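About Evano

Evano is a small software company. We write the programs which let a robot arm decide where to put its fingers, how fast to move them and when to stop. We do not build arms and we do not sell them.

The company was started by Åsmund Hägglund, who before wrote motion planners for packing lines. In the first winter we were two persons and one desk. Today we are 13, and most of us write code every day, Åsmund also.

Our main product is Starkiline, a grasp planner for soft things: clothes, towels, covers, bags. A box keeps its shape when you touch it, but a shirt has a new shape each time, so the planner must look again before every move. It proposes a grasp, checks the path of the arm and sends it to the controller.
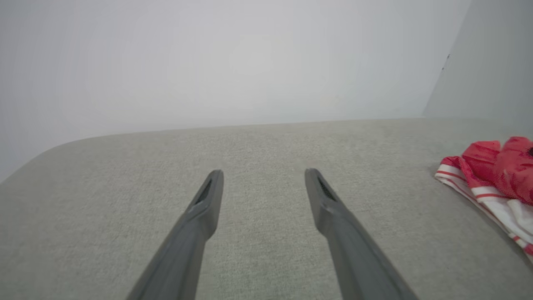

Wrist view with open fingers, and red and white cloth at the right side.

Our second product is Wallin, a tool for replaying runs. It puts the camera picture, the joint values and the planner's choice on one time line, and you can step through them slowly. We made it for ourselves, and then customers asked to have it. Our library has now 3,287 recorded runs, and every new version of Starkiline is tested on 3,000 of them before we release it.

Our office is in Cliltmont, on the second floor above the bicycle shop. Visitors are welcome, but please write to us first. In January we take two students for their degree work, one in perception and one in control.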